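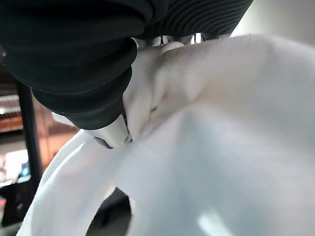 4. Setting up the Curnus garment kit

Read section 3 first. The arms must be mounted and the emergency stop tested before you load any clothing. Revision 20/09/2026, checked by Daiane Cordeiro.

4.1 Checking the grip

1. Set the grip level to 2 in the Curnus menu.
2. Lay one light cotton item on the bed and select Test Pinch. The fingertip should draw the cloth into small creases where it presses.
3. If the cloth slips, raise the level by one and repeat. Do not go over 300 test pinches on one set of fingertips.

Note: Wipe the fingertips with a dry cloth only. Solvents will damage the surface.

4.2 Dark and bulky items

1. Select Dark Load before handling black or navy clothing.
2. Load knits one at a time. Thick folds can fill the wrist camera's view, and the arm will pause for up to 120 seconds while it looks for an edge.
3. If it pauses twice on the same item, press Hold and spread the item out by hand.

CAUTION: Press Hold before reaching between the hands. Keep your own sleeves, hair and cords clear of the finger joints.

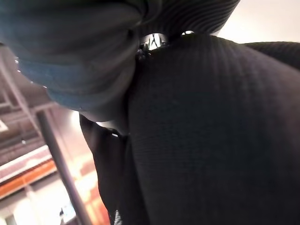
4.3 Placing the basket

1. Put the basket on the floor against the side of the bed, within reach of the left hand.
2. Select Ready Pose. Both hands come up open, fingers pointing upward.
3. Check that the wrist camera cables have slack and are not under a foot -- a trapped cable can pull the module off its clip.
4. Press Start.
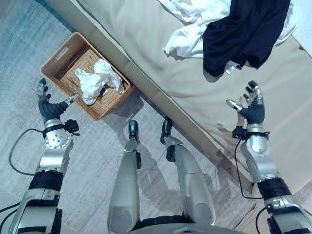
4.4 After each session

1. Select Park and wait for the tone.
2. Pick lint out of the finger joints with the brush supplied.
3. Replace the fingertips every 1000 cycles. Order spares from Celtness.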